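Why does your elbow only bend one way?

Try something for me. Hold your arm straight out in front of you with your palm facing the ceiling. Now bend your elbow. Easy! Your hand comes up towards your shoulder, as if you were about to eat a biscuit. Now straighten it again and try to bend it the other way, so your hand goes down behind your elbow. (Gently, please. Don't let your brother help.)

It won't go, will it? It gets to straight, or maybe a tiny bit past straight, and then it stops.

I've wondered about this since I was small, when I used to lie in bed bending things. Fingers, toes, knees, my neck. Some bits of me went round and round and some only went to and fro. I thought I might be broken. I wasn't, and neither are you.

What is a joint?

A joint is a place where two or more bones meet. Bones are hard and stiff, so if you only had one long bone from your shoulder to your fingertips you'd have an arm like a broom handle. You could wave it about, but you'd never be able to scratch your nose or put on a sock. Because the arm is made of lots of bones with joints in between, it can fold up, stretch out and twist.

A grown-up has more than 200 bones. You have more than that if you are very young, as some of a baby's bones start off as separate pieces and join together later on. I love that fact and I tell it to everybody, including people at bus stops.

Hinges and balls

Your elbow is mostly a hinge joint. Go and look at a door. The door swings open and it swings shut, but it doesn't go up and down or spin like a windmill. Your elbow does the same sort of job, and so does your knee, and so do the little joints in the middle of your fingers.

Your shoulder is quite different. Stretch your arm out to the side and draw the biggest circle you can in the air. The top of your arm bone has a rounded end, like a ball, and it sits in a shallow cup in your shoulder blade. That's called a ball and socket joint. It can go forwards, backwards, sideways and round. You've got another one at each hip, with a much deeper cup. The deep cup makes your hip very steady, which is handy when you're jumping off walls, but it can't swing about as freely as your shoulder does. 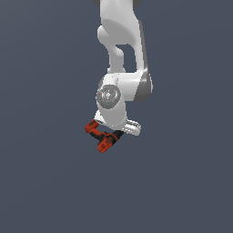 So what stops your elbow going backwards? It's a bony bump. Put your finger on the pointy bit of your elbow, the bit you lean on the table with when you're bored. That point belongs to one of the two bones in your lower arm, and it's shaped a bit like a hook. Your own hook is quite small, and it's hidden under your skin, wrapped round the end of your upper arm bone. When your arm is straight, the tip of the hook fits into a little hollow at the back of the upper bone. Once it's in there it has nowhere left to go. Clunk! (You can't really hear a clunk. I just like to say it.)

The front of your arm has a hollow or two as well, to make room for the bones when you fold your arm right up. Usually, though, the soft parts of your arm squash together and stop you before the bones do.

But my hand can turn over!

Well spotted. If you tuck your elbow into your side and hold your hand out flat, you can turn your palm up to the sky and then down to the floor. A door can't do that. So what's going on?

Remember I said there were two bones in your lower arm? They lie next to each other, and they're called the radius and the ulna. The ulna is the one with the hook. When your palm is up they are side by side, like two pencils in a pencil case. When you turn your palm down, the radius rolls over and crosses the ulna. Put your other hand round the middle of your lower arm while you do it, and you might feel things shifting about in there. It feels very odd and I did it for most of one lunchtime.

So your elbow is really a hinge with a clever extra bit that lets one bone spin.

Why doesn't it squeak?

The ends of your bones are covered with something smooth and slippery called cartilage. You can feel a different sort of cartilage if you wiggle the end of your nose. Inside the joint there's also a small amount of slippery liquid, a bit like raw egg white. It helps everything slide along nicely, like oil on a bicycle chain.

Then there are ligaments, which are strong bands that tie one bone to another. Without them your bones would wander off. And there are tendons, which tie your muscles to your bones. Muscles can only pull, they can't push. The one at the front of your upper arm pulls to bend your elbow, and the one at the back pulls to straighten it again. They take turns.

Make your own elbow

You'll need two strips of stiff card, a split pin (the sort with two legs that open out), some string and some sticky tape.

Put one strip on top of the other so the ends overlap a little. Ask a grown-up to make a hole through both, push the split pin through and open its legs. You've got a hinge! But it swings both ways, so it isn't much like an elbow yet.

Now cut a small square of card. Hold your two strips in a straight line and tape the square to the upper strip, right up against one edge of the lower strip, so it blocks it from swinging that way. There's your bony bump. If it slips past, use thicker card. My first one was made from a cereal box and it was hopeless.

For the muscle, tape one end of the string partway down the lower strip, on the side that's free to bend. Hold the upper strip still and pull the string up towards the top. The lower arm should lift. To straighten it you'll need a second string on the other side, and I'll leave you to work out where to tape it.

One last thing to try

What's the funny bone? It isn't a bone! It's a nerve that runs behind the inside of your elbow, just under the skin, and when you bang it you get that horrible fizzy feeling all down to your little finger.

Now see if you can lick your elbow. Most people can't. I've been trying for years.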